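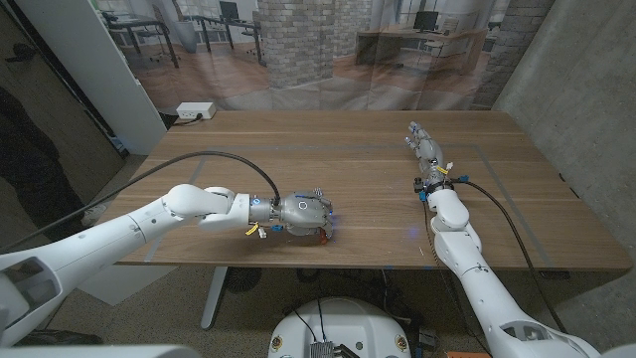

Mercedes Londoño wrote that her table had been oiled twice a year as advised and was still sticky to the touch every September, and she asked whether she should stop oiling it altogether. The answer is almost always to use less oil and to wipe off more of it. A table that remains tacky has been given more finish than the wood could absorb, and the surplus has cured on the surface as a soft film.

Care of Wooden Tables
Household Advice Service, Veststead
Leaflet revised January 12, 2020

This leaflet applies to solid and veneered wooden tables in ordinary household use. It does not apply to antiques or to painted furniture. Owners of such pieces should consult a conservator before applying any product.

Identifying the finish

Place a single drop of water on an inconspicuous part of the table, such as the underside of the overhang, and leave it for 6 minutes. If the drop stands up and wipes away cleanly, the table has a varnish or lacquer finish and must not be oiled. If the wood darkens beneath the drop, the finish is oil or wax, or has worn away. Tables sold without paperwork should always be tested, including those described by the seller as oiled.

Daily cleaning

Wipe the table after meals with a cotton cloth wrung out in warm water. A few drops of dish soap may be added. Follow the direction of the grain and dry the surface with a second cloth. Spray cleaners containing ammonia or bleach are not suitable for any wooden surface. Microfiber cloths are acceptable on varnish but tend to snag on worn edges.

Crumbs that collect in the joint between two leaves should be loosened with a wooden skewer and removed with a vacuum brush. Do not use a knife.

Removing a sticky film

Work in a ventilated room. Dampen a lint-free cloth with mineral spirits and rub a small area along the grain until the cloth no longer drags. Turn the cloth often. Allow the table to stand overnight before deciding whether a second pass is needed. Old film around the place settings is usually the thickest and may require light work with a gray nylon pad.

Cloths used with oil can heat up and catch fire if they are left crumpled. Lay them flat outdoors to dry, or submerge them in water in a lidded metal can until they can be discarded in accordance with local rules. This applies equally to paper towels.

Applying oil

The table must be clean and fully dry. Pour a tablespoon of oil onto a folded cloth, not onto the wood, and spread it as thinly as possible. After fifteen minutes, wipe the whole surface with a clean cloth until no oil transfers to a fingertip. Oil the underside at the same time if the top has shown any tendency to cup. The table should not be used for a full day, and hot dishes should be kept off it for a week.

One application a year is sufficient for most dining tables. Kitchen tables used for food preparation may need two.

Rings and marks

White rings are caused by moisture held in the finish and often fade within several days. If they persist, cover the mark with a dry cotton cloth and pass a warm iron over it for a few seconds, with the steam turned off. Black rings lie in the wood itself, and their removal generally involves sanding. Veneer should not be sanded at home.

Bereket Negash of the Prilden office adds that felt pads beneath lamps and fruit bowls should be of undyed wool. Dyed felt has been found to leave color on oiled wood, particularly in summer.

Room conditions

Keep the table away from radiators and out of direct sun where possible. Tables with removable leaves should have the leaves stored flat in the same room, so that all parts darken and move together. Indoor humidity below thirty percent may open the joints during the heating season.

Printed copies of this leaflet are available at the Veststead, Prilden and Kokville offices. Please request leaflet 279. Leaflet 65, on wooden cutting boards, is currently out of print.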